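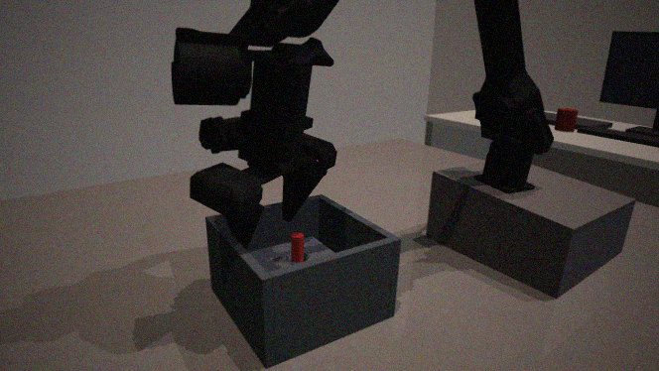

Blažena Kratochvíl wrote to us that the battery column was confusing, and asked if the values are measured by the phone itself or by an external meter. They are measured by the phone itself. We have now renamed the column to battery_reported.

Vundo Standby Logs

Data card, version 2

Summary
This dataset contains standby battery logs from the Vundo and Washam phone lines. Each log covers 72 hours with the screen off. The purpose is to compare how much charge is lost overnight under different notification settings.

Contents
logs/ one CSV file for each run, 80 files in total
phones.csv model name, system version, battery capacity
settings.csv the four notification profiles
CHANGES.txt what is different from version 1

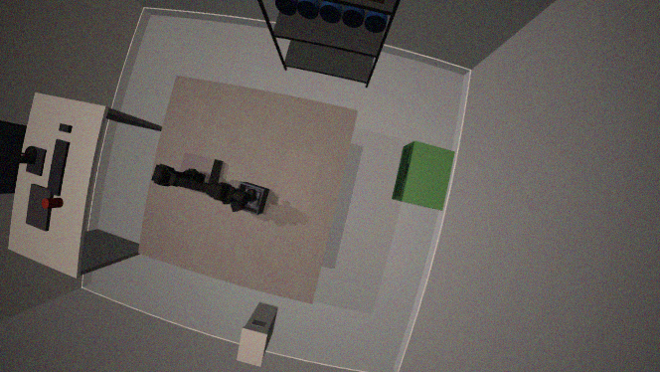
Robotic arm on a square tabletop, rendered view.

Columns in the log files
time_utc: time of the reading
battery_reported: percent, whole numbers only
network: wifi, mobile or none
wakeups: number of wakeups after the previous reading

How the data was collected
All phones were reset before a run and charged to 100 percent. The logging app is Bandara, with default options. A SIM card was inserted only in the mobile runs.

Known problems
Two Washam files have a gap during the second night. We left the gap empty and did not fill it with estimated values. The clock in the older Vundo models is slow, so please do not join files by time without checking the offset in phones.csv.

License and contact
Free for research and teaching. Please mention Vilbridge as the source. Errors can be reported to Dexter Nakamura through the issue tracker. Please include the file name and the row number.

Last update: January 16, 2024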